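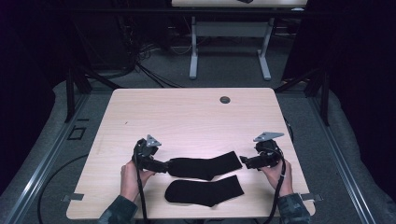
Should you fold black socks or ball them up?

Fold them flat. Balling means turning one cuff back over the other, and the cuff that gets turned is stretched for as long as the pair sits in the drawer. After a few months it starts to slide down inside a shoe. A flat fold puts no strain on the elastic and the pair still holds together.

What you need

A clear table, good light and the dry washing. A pale surface makes black socks much easier to sort than a dark bedspread does. Daylight by a window is best - under a warm bulb, navy and black look the same.

Matching the pairs

Lay each sock on its side with the cuff to the left and the toe to the right. Pull the toe and the cuff gently so the foot lies straight, and smooth out the heel. Put the next sock just below, the same way round, and compare them in this order:

Length from heel to toe.
Height and ribbing of the cuff.
Colour. Older black socks go brown or grey, and a new one will not match an old one even if they are the same make.
Thickness at the heel. Hold it up to the light if you are unsure.

If two socks agree on the first three but one is thinner at the heel, pair them anyway and wear them soon. Tahira Qureshi wrote in to say she puts a single stitch of coloured thread inside the cuff of each new pair. It takes a minute with a needle and it does save time later, particularly in a house where several people wear black socks to work.

Folding

Place one sock on top of the other, heels together. Smooth from the cuff to the toe with the flat of your hand. Fold the toe end in to the middle, then bring the cuff end over it. Thick winter socks will want to spring open, so press them for a few seconds. For ankle socks, one fold in half is enough.

Stand the folded pairs on edge in the drawer with the last fold facing up. A shoebox lid makes a good divider if they fall over.

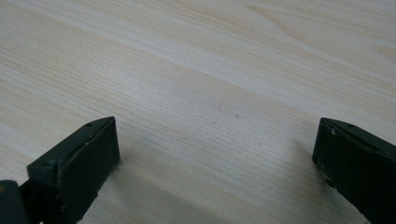 Laundry > Sorting > Table and surfaces

Wipe the table before you start and let it dry fully. Black cotton picks up crumbs, dust and pale fluff from almost anything, and you will only see it once the socks are on your feet. A barely damp cloth will do, wiped along the grain if the top is wood. Skip spray polish, as it can leave a film that attracts lint.

Run your palm over the top as well. A rough patch or a splinter will pull a thread in fine-knit socks. If you find one on a bare wooden top, rub it down lightly with fine sandpaper and wipe again. On a veneered top, leave the sandpaper alone and lay a clean pillowcase over the spot.

Odd socks go in a bag on the back of the door. Check it after each wash, and clear it out in January.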